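From: Graham Hulme
To: weavers-and-menders list
Subject: Re: [menders] Washing the striped cotton, and what to do with it after

Carol Pickering wrote:
> I bought two of the Bresari blankets at the January sale and one of them
> has gone baggy in the middle. It looks like something has been sleeping
> under it. Is this the weave relaxing or did I do something wrong in the
> wash? Also, does anyone store theirs folded? Mine won't stay folded.
>
> Carol

Carol,

You did what we all do, which was believe the label. Mine is 51 by 90 on paper and has been neither since its second wash. Open weaves have plans of their own, and lying flat isn't one of them.

I had the striped stuff out this morning with every intention of folding it. Progress as of 11:

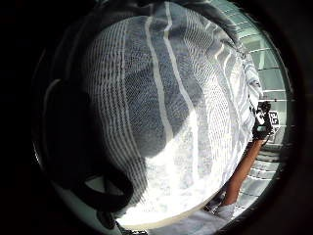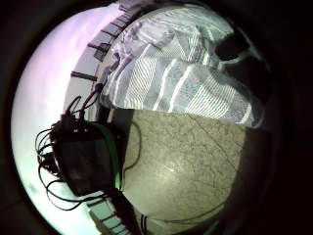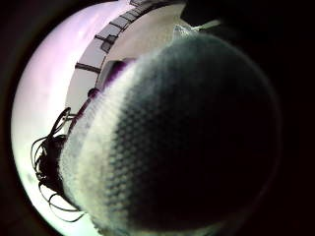

The first one gives you the weave up close, little holes and all.

As to the bagginess, wash it cool, skip the spin, and lay it out on something wide. A bed will do if the person in it can be persuaded to leave. Pat the middle in toward itself with your hands flat. Don't pull the edges to match - I did that with a Fairclough throw and ended up with a trapezoid, which my sister now owns. Leave it overnight. Mine took 14 hours in a room with the heat on, and it came back most of the way.

On folding, I've given up on thirds. Halve it lengthwise, smooth it, then roll it from the hem end. Rolled, it takes up more of the shelf but it doesn't slide off and take the pillowcases with it. Niamh swears by pinning the corners first. I tried that and found the last pin with my foot.

Please don't hang it over a rail to store it. The weight goes to the bottom and you get a droop at each end to go with your bulge in the middle. Over a rail to air for an hour is fine.

If yours has an actual hole, and you can fit a finger through it where you couldn't before, that's a different conversation, and Lingyun is the one to have it with. She mended a Cisholm for me and I can't find the place anymore, though I've looked for it over a dozen times out of spite.

Does anyone still have the Plesirent care sheet? I lent mine out and it has gone wherever the good scissors went.

Graham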